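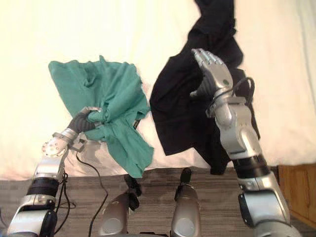

Open House at Mivside

Print | E-mail

Precious Fajardo had driven two hours to watch a machine do laundry, and had left a basket of her own at home on the bed.

The open house ran from 10 in the morning. Visitors got a sticker with their name on it and a paper cup of coffee, and were walked past the offices to Room 1122, where the robot was already at work. It had a green T-shirt in its left hand and something long and black by its right, and it seemed to be giving both of them a great deal of thought.

"It's deciding," said Syafiqah Sutanto, who ran the demonstrations and had a voice for them.

"Deciding what?" asked a man from Vadton. Vadton made hangers. He had been sent to find out whether he should worry.

"What goes first."

The room waited. A child asked if it was broken and was told no, a little too fast.

Precious knew the feeling. She had stood just like that in her own bedroom, a shirt in one fist and a dress in the other, trying to remember why she had come in. In her case it had gone on through most of a marriage. The insurance people at MacKinnon, where she worked, had asked her to write up the visit in 2000 words, and so far she had "gripped the shirt by one bunch" and a drawing of the coffee cup.

"Could it do a fitted sheet?" said a woman in the back.

There was a murmur. It was plainly the question everyone had come with.

"We're not discussing fitted sheets at this time," said Syafiqah.

The man from Vadton wrote that down and underlined it. He looked ten years younger.

They were given a break after that, with cookies. Precious took hers back to the doorway early, partly to get a good spot and partly to get away from the man from Vadton, who had started telling people about velvet. The robot had its hands up over its own silver legs, one open and one half closed, with a big white pillow on the floor in front of it. She thought of her uncle, who used to hold his hands that way before telling a story nobody had asked for.

"Take your time," she told it. 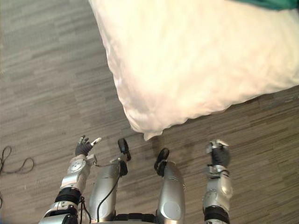
The Afternoon Session

By 3 the crowd was down to 9, and two of those were looking for the restroom.

Syafiqah had taken off her shoes behind the sign-in table. She said she had grown up in Birkthorpe, over a dry cleaner's, and had sworn she would never touch another person's clothes for money.

"And?" said Precious.

"And technically I don't."

Precious asked whether it minded being watched. Syafiqah said it didn't mind anything, that was the whole idea, and then she lowered her voice all the same.

"It's better with the pillows when I'm out of the room. I can't put that in the report."

Precious could, and did, on page two. MacKinnon cut it.

She got home after dark. The basket was still on the bed, so she moved it to the chair, stood over it a while with a sock in each hand, and went to see what there was for dinner.

Print this story | E-mail this story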